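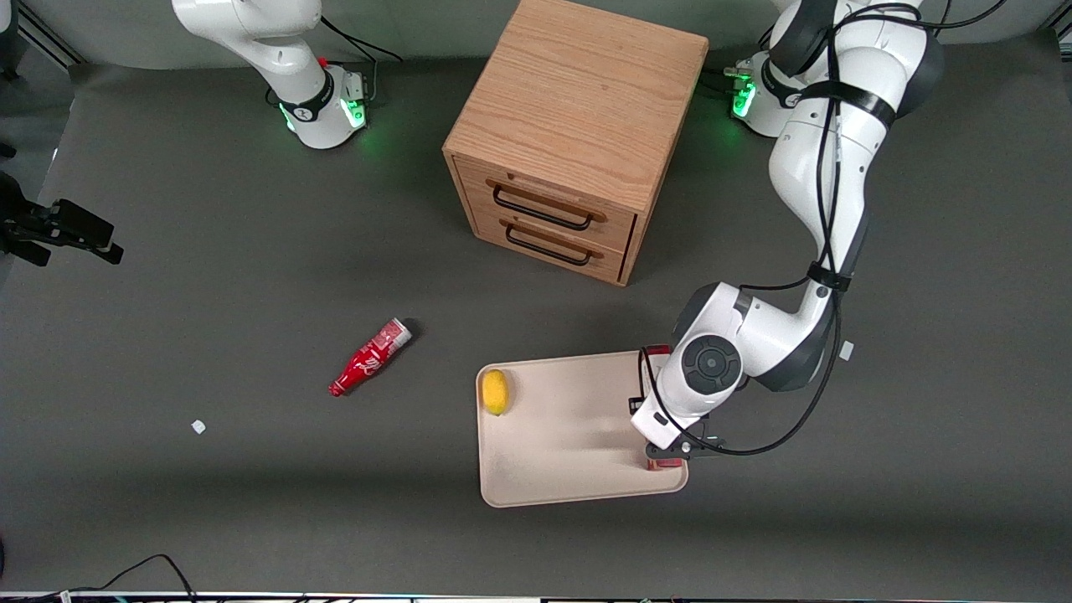 NOTES FROM THE LAB

Teaching two arms to tidy up, one lemon at a time

Celina Kubiak has now put the same lemon away more often than most people will handle lemons in their lives. She does it from a chair, with a hand controller in each fist, and the arms across the table do what her arms do, a fraction of a second later and with rather less grace.

Regular readers will remember that in the last issue we promised news of the Cudard project. The news is that we have drawers. Until now our demonstrations have been pick-and-place on a flat surface, and the policy trained on them has become quite good at moving things from one spot to another spot, a skill with limited appeal to anyone who owns furniture. So the small wooden cabinet now stands between the two arms, two drawers, a black bar handle on each, and the job is to get objects off the table and the tray and into it. Then close the drawer. The closing is in the written instructions in capitals, after a week in which it was not in the written instructions.

The goal is 2000 demonstrations. As of this writing we have 585 that we are willing to put our names to. The gap between those and the number recorded is a private matter between Celina and the delete key.

What makes a demonstration worth keeping has been the main topic of conversation at lunch. Malte Wunderlich, who trains the models and therefore has to live with whatever we feed them, would like everything done smoothly, at one speed, with no pauses. The operators would like Malte to try it. He did, one afternoon in December, and spent 19 minutes on a single drawer. He has since agreed that short hesitations may stay in, provided the arm is holding still and not "wandering about like somebody looking for their glasses."

Corrections are the more interesting case. If the gripper misses the handle, backs off and tries again, is that a bad demonstration or a good lesson? We used to throw these out. The trouble was that a policy raised only on perfect grabs had no idea what to do after an imperfect one, and would go on pulling confidently at the air a finger's width in front of the drawer. We now keep one retry per episode. Two retries and it goes in a separate folder, which Malte calls "advanced" and Celina calls something else.

The handles themselves took some learning. They run straight across the drawer fronts, so the fingers want to come in level and then turn, and through a pair of controllers your wrist has to make a decision it has never had to make in your own kitchen. New operators tend to lean. They lean with the whole body, as if that would help, and the arm doesn't care in the slightest.

As for the objects, we stick to things with personality. A lemon is forgiving if you take it across the middle and not at all if you pinch it by the end. A Coca-Cola bottle lying on its side is a different problem every time, depending on which way the neck points, and you have to think about where it will finish up before you pick it up. We change the starting layout after every episode. Left to ourselves we all put things back in the same comfortable places, and the model notices long before we do. The layouts now come off a printed list made by a script, and it has no regard for anyone's comfort.

Sessions run up to 40 minutes, then you swap. After that the quality drops, and so does the conversation. Anyone trained on the Jusmont rig last year can start right away; the controllers are the same, but the left trigger is stiffer and the clutch button has moved to where you'll press it by accident. Everyone else should see Celina for the introduction, and bring patience and short fingernails.

Two requests from the training side. Please return both arms to the start pose before you stop recording, even when the last bit went wrong. And please write the object names as they appear on the list. We have "lemon," "Lemon," "lemon (yellow)" and, in one file, "him."

The Kalinowski group has asked for the first batch once it has been checked, and wants to see whether their policy can open the bottom drawer without first opening the top one. Ours can't yet. Sign-up sheet is on the door.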